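尼恩赛德旧玩具与绘本流转项目
年度进展报告

提交对象：霍基塔(Hokita)社区基金
提交日期：2025-12-19

各位基金同仁：

又到了年底坐下来写报告的时候。这份报告我从上个月就开始攒材料，桌上摊了一堆登记本和便条，越翻越觉得这一年过得扎实，也越翻越写得长，还请各位多包涵。去年的报告里，我们把大部分篇幅给了场地搬迁，今年总算可以好好说说项目本身了。

先说总数。今年我们一共接收旧玩具和绘本3,719件，其中1,813件已经清洗、检查、登记完毕，送到了新的家庭、幼儿园和社区活动室里。余下的一部分还在库房排队，一部分因为破损或者零件不全，转给了回收渠道。单看送出的数量，比我们年初在申请书里写的目标要低一些，这一点我不想绕过去，后面会专门说到原因。

尼恩赛德(Nirnside)是个老城区，坡多，巷子窄，住在这里的年轻父母多半是租房，孩子的东西买了没地方放，用过了又舍不得扔。我们最早做这件事，就是因为楼道里常年堆着一袋一袋的积木和布娃娃，落了灰，下雨天还会发霉。有位妈妈当时对我们说，她不是要把东西处理掉，她是想知道它们去了哪里。这句话我们一直记着，今年新做的“去向卡”就是从这里来的。每一批捐出来的东西，只要捐赠人愿意留联系方式，送出之后就会收到一张小卡片，写明送到了哪一类地方，有时候还附上收到的孩子画的画。卡片的成本很低，回音却出乎意料地多，有几户人家收到卡片以后又送来了第二批，还带上了邻居家的。

接收点方面，今年从原来的几处扩展到了18处，主要设在菜市场门口、图书馆分馆和几家愿意腾出墙角的小店里。说起来容易，真正跑下来才知道每一处都要磨。有的店主担心箱子占地方，我们就换了窄一点的；有的地方人流很大，可是箱子总被当成垃圾桶，只好挪到收银台旁边，请店里的人顺手看一眼。图书馆分馆是效果最好的一类，家长带孩子来还书，顺便就把东西带来了，而且送来的绘本品相普遍很好。明年如果还要增加接收点，我们会优先找类似的地方。

清洗这一环是今年最吃力的，也是总数没有达到目标的主要原因。春天那阵子潮气重，毛绒玩具晾不干，库房里挂得密密麻麻，走路都要侧着身子。二月份我们租用的烘干设备坏了，维修拖了很久，那段时间只能靠自然晾晒，进度一下子慢下来，后面几个月都在补这个窟窿。夏天以后情况好转，一来天气帮忙，二来我们调整了流程：收进来的东西先分布类、塑料类、木制类和书籍类，各走各的，不再像从前那样一箱箱混着处理。布类单独排班，一周集中洗两次；书籍类几乎可以当天完成，只需要擦拭封面、检查缺页、盖章登记。这个改动看似简单，却让我们少走了许多回头路。

安全检查的标准，我们今年也重新写了一遍。原来的那份只有一页纸，很多地方靠经验判断，新来帮忙的人常常拿不准。现在的版本把纽扣、眼珠、拉链头、电池仓这些容易出问题的地方逐条列了出来，凡是给三岁以下孩子的，一律要用手拽过、捏过才放行。毛绒类还要翻看缝线，里面的填充物有结块的就不再送出。
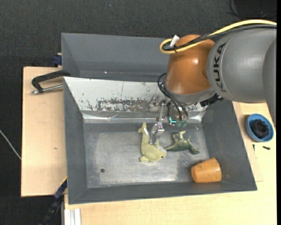 新标准实行以后，退下来的数量比以前多了，起初大家有点心疼，觉得洗都洗了，怎么又不能送。后来慢慢想通了，收到东西的家长最在意的就是放心两个字，宁可少送几件，也不能让人家拿回去再返工。退下来的布料也没有浪费，手巧的几位阿姨把它们拆开，拼成了坐垫和抱枕套，放在活动室里给孩子们用，花花绿绿的，很受欢迎。

活动方面，我们和彼得森(Petersen)书店合办的“换书下午茶”今年延续了下来，每场控制在40个家庭以内，再多就坐不下了。孩子们带一本书来，换一本书走，大人们在旁边喝茶聊天，很多接收点的线索就是这么聊出来的。另外一项是“修补日”，请居民把家里坏了的玩具带来一起修。修得好的当然高兴，修不好的，孩子至少看过里面的发条和齿轮长什么样，也不算白来。这项活动原本没有写进申请书，是居民提议的，花费从场地杂费里匀出来，账目已经单独列在附表中，请各位查阅。

经费使用总体与预算相符，超支的一项是烘干设备的维修和临时替代，节余的一项是运输。运输能省下来，要感谢普罗盖特(Prolgate)街上的几家商户，他们的送货车回程空着，就顺路帮我们带箱子，一分钱没收，我们过意不去，中秋时送了些孩子们做的贺卡。两项相抵，全年没有突破总额。

关于明年，我们有几件事想先向各位说明。第一件是烘干设备，租用终究不是长久之计，我们已经问了几家的报价，比较下来，购置一台二手的小型设备更合算，详细方案会在二月份单独提交。第二件是登记系统，现在还是纸本加表格两头记，月底对账常常对到很晚，希望能换成一套简单的电子登记，不求功能多，能查去向就行。第三件是幼儿园的需求，今年有好几所园主动来问有没有成套的积木和大开本的绘本，我们手上零散的多，成套的少，打算明年专门做一次成套征集。

也有一些事情我们还没有想好。比如电动玩具，收进来很多，检查起来费时，电池处理也麻烦，是继续收还是暂停，内部意见不一，目前的做法是只收装好电池能正常运转、外壳没有裂缝的。再比如高坡那一带的老人家，孙辈长大离家，家里存着不少好东西，却提不动、也走不到接收点。我们试过上门收取，人手实在跟不上，只能攒够几户再跑一趟。如果基金的其他受助项目有类似经验，很想向他们请教，也请各位方便时帮忙牵个线。

附表包括全年收支明细、各接收点分月数量、安全检查标准新版全文，以及“去向卡”的样张。春节前我们的库房照常开放，欢迎各位随时过来坐坐，坡有点陡，从图书馆那一侧上来会好走些。

尼恩赛德旧玩具与绘本流转项目组　敬上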